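[fitout-list] Re: Cloth width and strap storage, Nultton table

On Dec 8, 2025, Abdelilah Mansour wrote:

> I am ordering fabric for the Dridholm room and want to copy what you have
> at Nultton. Four things I could not find in the list archive:
>
> a) Finished width of the black cloth behind the table, and whether it is
> one piece or joined.
> b) Whether it stops at table height or carries on down.
> c) How you mark the working area on the wood. Ours was done with masking
> tape and the edges have lifted.
> d) What you do with the loose straps. Ours end up under the table.
>
> MacDonald are quoting for the rail and want to know the general
> arrangement.

Answers in the same order.

a) Finished width is 2568 mm. It is two lengths joined with a flat seam. A single piece would be better, but the supplier does not stock the heavy weight that wide. Order the cloth unwashed and hang it for a few days before you sew the bottom hem. Ours dropped by 20 mm on one side and had to be unpicked.

b) It carries on down behind the far edge of the table. Do not trap it between the table and the wall. If the table is pushed back hard, the fabric pulls at the top and the creases will not come out without steaming.

c) A thin grey rectangle, set well in from the left-hand end of the table. Grey shows up well enough on brown wood without drawing the eye. Whatever you use, clean the surface with a barely damp cloth first and let it dry overnight. Avoid anything with wax in it. Masking tape is not meant to stay down for months, so I would expect it to lift.

d) See further down.

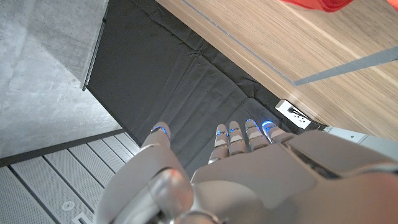
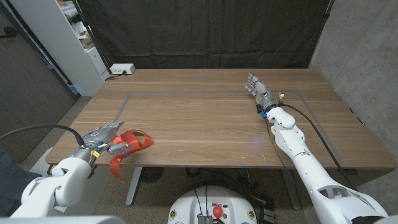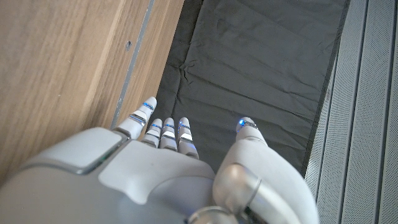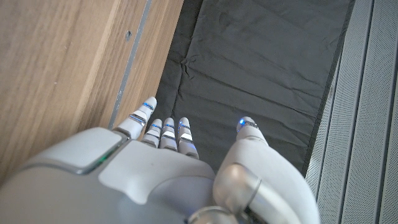

Wood and dark fabric at the Nultton table. The second view has the backdrop, the grey outline and the orange-red strap.

The second gives the run of the cloth along the back and the position of the table against it. Please do not let MacDonald scale from it. I will send the rail height separately once I have measured it again, as the figure in my February message was taken to the old bracket.

On the straps: they go back on a hook at the end of the session. While one is in use it can lie on the table, but a tail hanging over the near edge will slide the rest off if someone brushes past it. Either bring the end back on to the wood or fold it under the loop. A bright colour is worth having. We had black ones before and kept losing them against the cloth.

The smaller pieces of dark fabric should be stored rolled. Ernilero supplied ours with the edges already bound, and they have frayed less than the ones we cut ourselves. If a piece has been left crumpled, shake it out and lay it flat under a board for the night. Ironing leaves a shine on this weight, so use a pressing cloth if you must.

One query back to you, Abdelilah: is the Dridholm table on metal legs like ours, or on a solid frame? If it is metal legs, check that the feet have pads before you move it into position. Ours marked the floor.

R.

--
fitout-list: plain text only, please trim quoted material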